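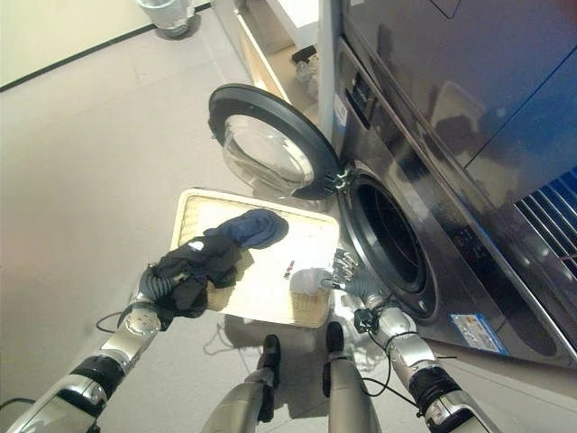
Check the cables before anything else, Minttu Kinnunen tells people when they take over the laundry robot at Kelletti, and most of the drop faults reported since April have come down to the wrist lead. It hangs in a loop so the hand can turn. If the loop is too short it pulls at the connector, and if it is too long it finds the basket rim.

The robot now has a fixed service routine, done on Friday before the first load. It takes one person 2 hours with the power off and the arms resting on the stand.

Start at the hands. Brush lint out of the ribbed sections and the finger joints with a dry brush. Do not use the air line, which drives lint deeper in. Bend each finger by hand through its full travel. A finger that comes back slowly goes on the sheet, even if it still closes.

Next, follow each cable from the wrist to the forearm and look for shiny spots where it has been rubbing. Check that the forearm bands are snug. Replace a worn lead with the Pistano part, not the old Sjöberg one — the plug fits but the strain relief is shorter.

Grip settings come last. Dark cotton and fleece bunch up over the basket rim, and the left hand has to hold them without dragging the basket along the floor. Our starting value is 170 on the Grurkar controller. Go up in small steps. If the basket moves, you have gone too far.

Run the test load with the washer door fully open. The arm path assumes it, and a half-open door will stop the cycle.

The counter stood at 2690 picks after the last service. Write the new number on the sheet by the charger, along with anything you changed.

Print this item
E-mail this item

Recent items
Stand bolts: new torque sheet
Where the spare finger pads are kept
Battery swap on the night shift

Comments (2)

dryer_side: Can we get a second brush? The one in the drawer has lost most of its bristles.

Pam: I had the slow finger on the right hand again. Cleaning helped for a day. It's on the sheet.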